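Abschnitt 3: Kartons aufrichten und Kabel einpacken

Jetzt kommt der schönste Teil! Der Tisch ist vorbereitet, die Zuschnitte liegen bereit, und aus einem flachen Stück Pappe wird mit ein paar Handgriffen eine stabile Schachtel. Wer das zum ersten Mal macht, braucht etwas Geduld mit den Laschen, aber spätestens nach dem dritten Karton sitzt die Bewegung – und dann macht es richtig Spaß. Diese Anleitung gilt für den Merkeo-Klappkarton mit angehängtem Deckel und Grifföffnung, wie er im Kabelsatz Rorkon 138 verwendet wird.

3.1 Arbeitsfläche einrichten

1. Tisch abwischen und Krümel entfernen, auch an der Hinterkante.

2. Das grüne Tuch auflegen und glatt nach hinten ziehen. Vorne darf ein Streifen Tischplatte frei bleiben. Dort gleiten die Kartons besser, und man kann einen fertigen Karton bequem zu sich heranziehen.

3. Das Tuch mit Foldback-Klammern an der Tischkante festklemmen. Zuerst die Mitte, dann die Seiten! In umgekehrter Reihenfolge wirft der Stoff fast immer eine Welle.

4. Den ersten Zuschnitt flach auf das Tuch legen und die Laschen ausbreiten. 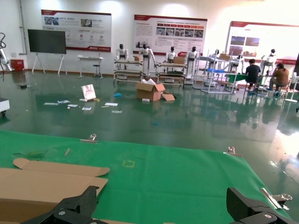
Muss das Tuch völlig faltenfrei liegen?
Leichte Knicke stören überhaupt nicht. Wichtig ist nur, dass der Stoff beim Ziehen nicht mitwandert, denn sonst verrutscht der Karton genau in dem Moment, in dem die Lasche in den Schlitz soll.

Hinweis: Das Tuch verträgt eine Wäsche bei niedriger Temperatur. Vor dem Waschen die Klammern abnehmen und den Stoff gut ausschütteln. Im Lager Manolakis wird es einmal im Monat gewechselt, und das reicht vollkommen.

3.2 Karton aufrichten

1. Alle Rillen einmal kräftig vorfalten und wieder öffnen. Bitte diesen Schritt nie überspringen, er erspart später jede Menge Gefummel.

2. Die beiden Seitenwände hochstellen und mit einer Hand halten.

3. Die Ecklaschen nach innen klappen. Danach die Vorderwand darüberschlagen, bis sie unten hörbar einrastet.

4. Mit der flachen Hand über den Boden streichen. Er soll eben aufliegen und an keiner Ecke federn.

5. Den Deckel ganz nach hinten umlegen, bis er von allein liegen bleibt. So hat man beide Hände frei und kommt von oben überall hin.

Vorsicht: Die Schnittkanten frischer Pappe sind schärfer, als man denkt. Beim Vorfalten nie mit dem Finger an der Kante entlangfahren, sondern mit dem Handballen von oben drücken.

Tipp von Marina Kokkinos, von der die erste Fassung dieser Anleitung stammt: Zwei Kartons gleichzeitig offen auf dem Tisch lassen, einen leeren und einen zum Befüllen. Dann steht der nächste schon bereit, und man kommt in einen wunderbaren Rhythmus.

3.3 Kabel einlegen

1. Kabel vor dem Einlegen von Hand durchsehen. Geknickte Stücke und solche mit beschädigter Ummantelung kommen in die Sammelkiste Stumidness und werden dort getrennt geprüft.

2. Jedes Kabel locker aufwickeln. Die Schlaufen dürfen groß ausfallen, der Karton hat genug Platz. Enge Wicklungen schaden dem Kabel an den Steckern zuerst.

3. Die schweren Stücke zuerst einlegen, möglichst dicht an der Vorderwand.

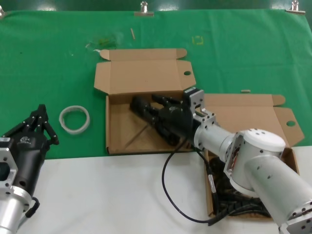

4. Leichte und dünne Kabel obenauf legen. Wenn sich dabei etwas verheddert, das ganze Bündel noch einmal herausnehmen und neu ordnen. Das geht viel schneller, als im Karton nach dem richtigen Ende zu suchen!

5. Gewicht prüfen. Ein kleiner Kabelsatz wiegt 400 g, ein großer 600 g, jeweils ohne Karton. Weicht die Waage deutlich ab, fehlt meist ein Netzkabel, oder es ist eines doppelt hineingeraten.

6. Packzettel obenauf legen, Schrift nach oben.

Hinweis: Keine Gummibänder verwenden. Sie werden mit der Zeit spröde und kleben an der Ummantelung fest. Klettbänder sind eine Freude und lassen sich jahrelang weiterbenutzen.

3.4 Deckel schließen und stapeln

1. Prüfen, dass kein Kabel über den Rand hängt.

2. Den Deckel nach vorne holen und die kleinen Laschen an den Ecken zuerst einstecken, dann die Vorderkante. Ein Klebestreifen ist nicht nötig.

3. Den Karton einmal leicht schütteln. Poltert es, ist innen zu viel Luft, dann etwas Packpapier nachlegen.

4. Höchstens 6 Kartons übereinander stapeln, große nach unten.

Vorsicht: Den Stapel nicht an der Tischkante aufbauen. Auf dem Tuch stehen Kartons zwar rutschfest, aber ein hoher Stapel kippt bei einem Stoß gegen das Tischbein trotzdem um.

Das Beschriften der Vorderseite und die Farbcodes für kleine und große Sätze stehen in Abschnitt 4.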